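How First-Years Take Notes, and Whether It Helps Them Remember Anything
Final report, Study Skills and Learning elective
Thursday, December 28, 2023

I picked this topic for a selfish reason. My own notes from last term were a mess, and when I went back to them before the exam I couldn't make sense of half of what I'd written. So when Mr. Giannakopoulos said we could study anything to do with learning, I knew straight away what I wanted to ask - does it matter how you take notes, or only that you take them?

What I did

I asked 20 first-years from my residence to take part. Everyone listened to the same recorded talk on the history of Lake Iseo in northern Italy, which I chose because I figured none of them would know much about it (I was right, although one guy had been there on a family holiday in July and I had to swap him out). The script was 2000 words long. Eleven people took notes by hand and the rest typed. I let them choose, and I'll get to why that was a mistake.

Two days later they came back and did a short quiz without their notes. Then they got five minutes to look over what they'd written and did a second quiz with different questions. Branislav Vondráček marked all the quizzes so I wouldn't be tempted to go easy on my friends. Thanks, Branislav!

What I found

On the first quiz the two groups came out so close that I wouldn't want to call it either way. The second quiz was more fun. The typists did better on names and dates, which makes sense to me, as they'd got down a lot more of the talk. The handwriting people did better on the "explain why" questions. One girl had drawn the lake with little arrows all over it and she got every single one of those right.

Highlighting was the part I didn't expect to care about. Plenty of people went over their notes in colour, and some pages ended up nearly all pink. Those people told me they felt really ready for the quiz, but their marks were no better than anyone else's. I do this too, so it stung a bit.
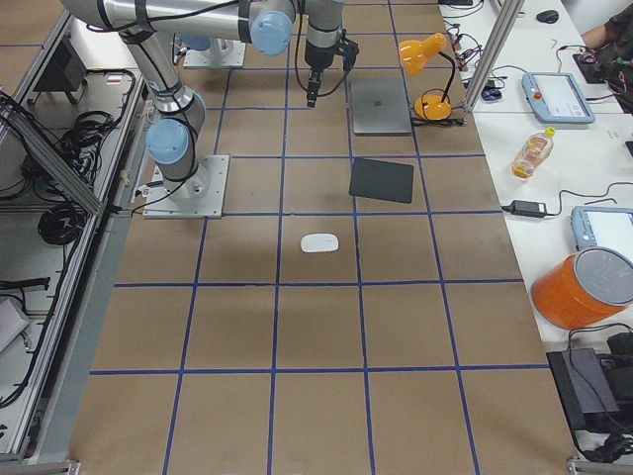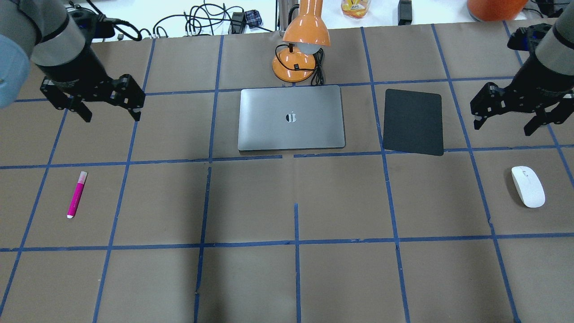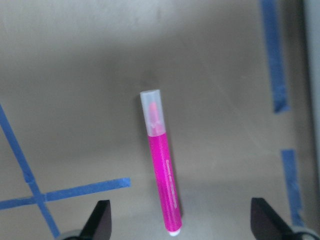 Laptop or highlighter, everybody has a favourite.

What went wrong

Letting people pick their own method was the big one. Maybe the people who like writing by hand are just different from the people who like typing, and I can't separate that out now. If I did it again I'd draw names from a hat. I'd also do it in the morning. We ran the talk after dinner and there was a fair bit of yawning, mine included.

The other problem was my quiz. Two of the questions could be answered by guessing from the wording of the question itself, and Branislav only caught it once he'd started marking. We left those out of the totals for everyone.

I also wish I'd asked people how they took notes back in high school. A few of them brought it up on their own and it sounded like habits get set pretty early - one said her Grade 9 teacher collected notebooks every Friday and she's written the same way ever since. That would be a good project for somebody next year, and they're welcome to my quiz questions (minus the two bad ones).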